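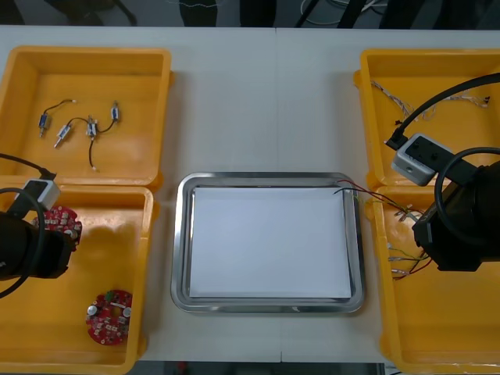 Garage tips, track bike edition

Posted July 18, 2025

Chain first. Clean it warm, right after a session, lube it, wipe it. Don't drown it. I go through one can of Hato spray a season, most of it in April when everbody is out practicing.

Tire pressures – write them down before you roll out and again when you come in. Masking tape on the fork leg works fine. My Distirico gauge reads a hair high so I knock off a bit.

Brake pads. Check every 70 laps or so, sooner at Barreto, that downhill hairpin eats them. Glazed? Quick rub on 115 grit, wipe with brake cleaner, back in.

Safety wire: buy the big spool. Twist, bend the tail under, done. Bare tails will get your knuckels every time.

Axle nut, paint mark across nut and swingarm. One look on the grid tells you if its moved.

Stands – Takon rear stand, 11 years old, still good. Grease the bobbins.

Visor: wet paper towel over the bugs, leave it ten minutes, then wipe. No scrubbing.

More when I get back from the next round.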